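Loltano bench notebook: wrist camera pipeline, August

Picking up from the branch where the grasp node still used one fixed mask for the fingers. Goal for this stretch: get the self-mask right, get rid of the false grasp proposals on our own hardware, then see what the segmenter does with cloth on a hanger. Clirnex is the perception package, Akerer is the motion side. Version tags are in the repo, not repeated here.

Starting point. Clirnex proposes grasps from the wrist view. The fixed mask was drawn by hand with the jaws half open. Whenever the jaws were wider than that, part of a finger fell outside the mask and got treated as an object. The proposals landed on the finger tip and Akerer refused them on self-collision, so no harm done, but every refusal costs a replanning cycle and the log fills up.

Ran a replay over the recorded set, 121 frames. Proposals on our own fingers in 16 of them. All 16 were wide-open frames, which fits.

Replaced the fixed mask with one rendered from the finger model at the current jaw position. The joint state is read from the same bus as before. The first version looked fine on still frames and was off by a finger width as soon as the jaws moved. The image stamp was taken on arrival at the host and the joint stamp at the driver. Moved the image stamp to the driver as well and interpolated joint state to it. Second version holds up while moving.

Also changed:
- mask dilation is now a parameter, default 15 pixels
- the renderer is started once and kept alive (it was being started per frame, which explains the load)
- debug overlay writes to its own topic

The wide-open view is the one I keep going back to for checking the mask. Both dark green fingers are in it with the big gap between them, and the walls behind are plain enough that anything left over from the mask shows at once. The fitting with the silver end and the black band, left of the pointed tip, is not in the finger model, and neither is its thin cable. Clirnex still wants to call that an object. I put a small static patch over it for now. 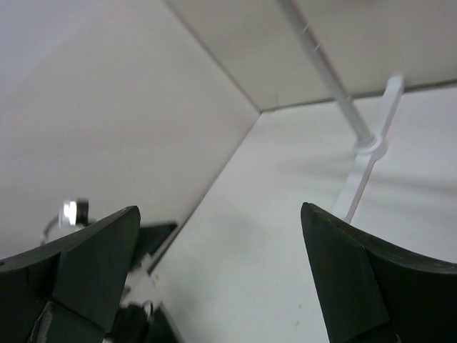

Thin parts against light backgrounds

The rod and the flat white bar are the next problem. White on off-white, and the lower end of the bar gets smeared by motion right where it passes behind the right fingertip. The segmenter finds the collar most of the time and loses the bar below it. In the depth channel the bar comes and goes.

Tried, in order:

1. Lower confidence threshold. More of the bar, and also the crease between the wall panels as a long thin object. Reverted.
2. Edge term in the score. Same trouble with the crease.
3. Carry the previous mask forward, warped by the camera motion, and let it vote. This helped. The bar stays in one piece through most of the approach. Left on.
4. Speed cap on the last part of the approach so there is less blur to begin with. Left on in the config but I want to look at cycle time before it becomes the default.

The warp needs the hand-eye calibration to be good. Ran the calibration again, and the residual is lower than the one in the file. New file committed, old one kept next to it.

Garment and hanger

Kılıçarslan, our name for the cloth module, takes the Clirnex masks and decides which pixels are cloth and which are hanger. Red on beige should be the easy case for color and mostly is. Geometry is where it goes wrong. The hanger arm has a shorter branch with a stepped, notched outline, and the red shows through the triangle between the two. The module was closing holes in the hanger mask as a cleanup step, so the triangle turned into hanger and the grasp point moved to the middle of it, on cloth.

Turned hole closing off for the hanger class and left it on for cloth. The point then goes back onto the arm.

There is a second beige bar across the white ridged surface, same color as the first. With color alone the module joined the two into one hanger. Added a rule that two pieces only merge if their depth agrees along the line between them. Threshold picked by eye, needs a proper sweep.

The red reflection on the inner face of the right jaw gets labeled cloth when the mask dilation is too small. At the default it is covered.

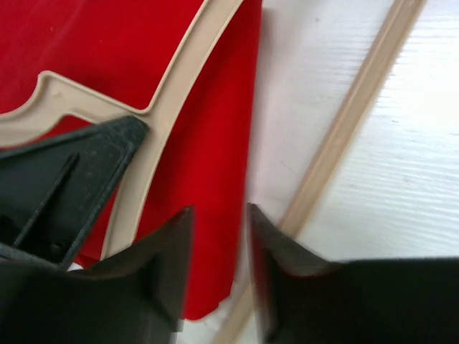

Entry by Mirjana Kos, perception bench, Loltano

Left to do on this branch:

- add the fitting and the cable to the finger model and drop the static patch
- sweep the depth threshold for merging hanger pieces
- replay the full set with both 2 and 3 past masks voting (currently 2)
- cycle time with and without the speed cap
- unit test for the stamp interpolation, including a dropped joint message

If you pull before the merge, rebuild the message package first. The overlay topic has a new type and the old viewer will connect and show nothing. The calibration file is picked up by name, so check your local config is not still pointing at the old one.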